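Where Pipettes Rest: Storage and Handling at Two Teaching Benches
Student project report, Laboratory Skills module
Storness College, November 2022

1. Background

Our group was asked to pick a small part of everyday lab work and look at how it is done. We chose what happens to a micropipette between uses. First-year students at Storness are shown how to set a volume and change a tip, but the handout says only one line about putting the pipette down: "Return to stand." In the Brendholm teaching lab there were benches with stands and benches without, and the habits at each were different.

A pipette laid flat after drawing up liquid can let that liquid run back toward the barrel. If it gets past the tip cone, the pipette has to be taken apart and cleaned. A pipette on its side can also roll, and a used tip can touch the bench.

2. What we did

We worked at 2 benches in room 603. Bench A had a stand from the start. Bench B had none, and students there used whatever was close, mostly the edge of a tip box or a folded paper towel.

In September we sat in on practical classes and kept a tally. Each time a student let go of a pipette, we marked whether it was hung up, laid flat, or propped against something. We did not write down who the student was. After 4 classes we moved a stand to Bench B and repeated the tally for one more class. We also asked students to fill in a short form, and 47 forms came back.

3. Results

At Bench A most pipettes were hung up, but not all. Students who were moving fast between tubes tended to keep the pipette in the hand or lay it down for a few seconds. At Bench B before the change, laying flat was the most common choice, and propping came next.

Once Bench B had a stand, hanging became the most common choice there too. One class is not enough to say the change would last. The tutor had also reminded the group about pipettes that morning, so part of the effect may be from that.

On the forms, the most common complaint was reach. Students said the stand was pushed to the back by the wall so it would not be knocked over, and then they had to lean across their rack to get to it. Some left-handed students said it was always on the wrong side.

4. The stands

Both benches ended up with the same simple type: two A-shaped legs with a bar across the top, and the pipette clipped over the bar so the tip points down.

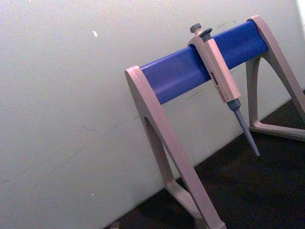
We preferred this type to the round carousel in the Rathnayake prep room. A carousel holds more, but it takes up bench space and has to be turned to find the right volume. With a straight bar you can see what is there.

5. Limits and suggestions

The tally was done by hand and we probably missed some short pauses. The students could see us watching, and a few asked what we were counting — that may have changed what they did.

We suggest that the handout used at Storness and at the Sornonside site add two sentences: hang the pipette up whenever it leaves your hand, and take off the used tip first. We also suggest marking a spot for the stand with tape, beside the tip box and within easy reach, and letting students swap it to the left.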